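Thread on the planner rewrite, for those who asked what changed between the April build and the one we tagged on 2018-05-25. Mostly software, mostly boring.

1/ The old planner, Pruvov, treated both arms as one big joint space. Fine in sim. On the real machine it timed out whenever the two grippers had to work close together. Now each arm plans alone and a small scheduler checks the pair for collisions before anything moves.

2/ Wrist cameras next. When the base or arm is moving fast, the wrist view is mostly smear, and the detector would still hand back boxes with high confidence.

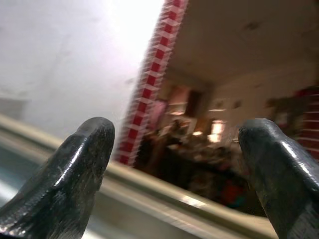

3/ We now compute a blur score per image and drop anything over the threshold before it reaches the detector. Joint velocity alone was a bad proxy — it misses base motion completely. The blur score costs 3 ms on our CPU.

4/ Bożena Gajewski wrote the replay tool we used to tune it. It takes a log, reruns perception with new settings, and diffs the results. Out of 367 logged approaches, 283 now give the same target pose on every replay. Still chasing the others.

5/ Appliance poses. The old code assumed every fridge stands upright and snapped the door plane to vertical. Wrong as soon as one is leaning. 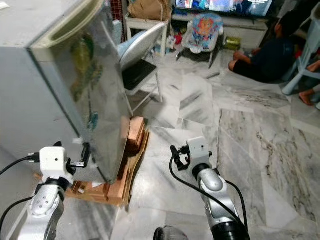 6/ The door plane is fit freely now, with gravity as a weak prior. Shiny doors still hurt. Depth goes right through to the reflection, so we fit from the edges and ignore the middle of the panel.

7/ Pull direction comes from the fitted hinge axis. If the fit residual is too high the arm stops and asks for a new view. It asks too often. I'd take that over the reverse for the time being.

8/ Inside a fridge is a different problem: white on white, clear plastic, hardly any texture. 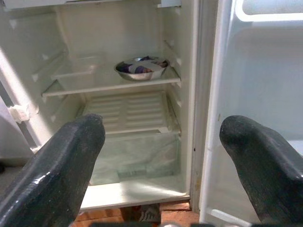 9/ Shelf detection uses the front lip as a line feature and skips depth. Clear drawers go into the collision map as solid boxes, open or closed. Crude, but the planner stays out of them.

10/ Steel bowls: rim ellipse first, grasp candidates second. Contents are masked out so the grasp ranker doesn't go for the food. There are 46 candidates per bowl by default, set in the config file.

11/ Known bug: if the scheduler cancels a plan during a camera restart, the left arm keeps its stale target. Clear it by hand until the patch is merged.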